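Mesa Gavalas 1355 - tablero de roble claro con cantos redondeados

Referencia: GAV-1355
Fabricante: Famura
Serie: Gavalas
Disponibilidad: bajo pedido, entrega desde diciembre

Descripción general

La Gavalas 1355 es una mesa fija de uso doméstico para cocina, comedor pequeño u oficina con zona de café. El tablero es rectangular, de madera en tono roble claro, con las cuatro esquinas redondeadas y acabado mate. Se suministra sin cajones ni faldón frontal, de modo que la persona sentada puede acercarse al borde sin tropezar con el bastidor.

El modelo admite pequeños electrodomésticos de sobremesa (hervidor, tostadora, cafetera de filtro) siempre que se respeten las condiciones de uso indicadas más abajo. No incorpora toma de corriente. El cable del aparato debe llevarse a una base mural o a una regleta apoyada en el suelo, fuera de la zona de paso.

Datos técnicos

Longitud del tablero: 1355 mm
Fondo: 81 cm
Plazas recomendadas: 4
Material del tablero: madera
Color: roble claro
Acabado: barniz mate al agua
Patas: cuatro, atornilladas, con nivelador
Montaje: 2 personas
Garantía: 2 años, estructura y tablero

Uso con hervidor eléctrico

El hervidor se coloca de pie, con toda la base apoyada y el asa accesible desde el lado del usuario. Se recomienda dejar el sobrante de cable recogido mientras el aparato está desenchufado. Los objetos ligeros, como un ramillete de flores artificiales o un servilletero, se sitúan en el lado opuesto del tablero para mantener libre el recorrido de la mano hasta el asa.

Sobre el tono roble claro contrastan con nitidez los cables negros; un hervidor blanco mate y unas flores blancas dan un conjunto más neutro. El color combina también con suelos de lamas en gris pardo.
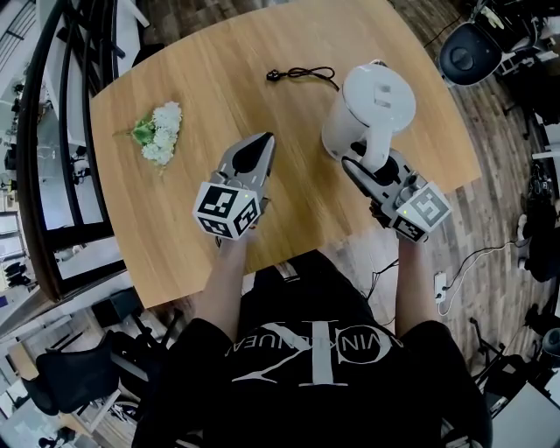

Condiciones de uso

No apoyar recipientes recién retirados del fuego directamente sobre el barniz. Para ollas y sartenes es obligatorio el salvamanteles; para hervidores con base propia basta con comprobar que la base asienta plana. El agua derramada debe secarse con un paño de algodón. Si queda cerco, tratar con el kit de mantenimiento Trerora, aplicado en el sentido de la veta.

No arrastrar la mesa cargada. Para cambiarla de sitio, retirar los objetos, desenchufar los aparatos y levantarla por los lados cortos.

Limpieza

Paño húmedo y jabón neutro. Quedan excluidos de la garantía los daños por amoníaco, lejía, alcohol y estropajos abrasivos. Los cantos se limpian igual que la superficie superior.

Contenido del embalaje

Tablero, cuatro patas, tornillería, llave hexagonal, niveladores y hoja de montaje. El hervidor, las flores y los demás objetos de sobremesa no están incluidos.

Opciones y accesorios

Banco Gavalas 1070: longitud 1070 mm, mismo acabado que la mesa. Cabe entre las patas y se guarda bajo el tablero.
Pasacables adhesivo Clirkport: canal flexible para fijar el cable bajo el tablero y bajarlo por una pata. Se retira sin dejar marca en el barniz.
Kit de mantenimiento Trerora: barniz de retoque, lija fina y paño.

Notas de pedido

El tono puede variar entre lotes - si se piden mesa y banco, conviene incluirlos en el mismo pedido. No se admiten cambios de medida en esta serie. Las patas de recambio se solicitan por separado, indicando la referencia completa.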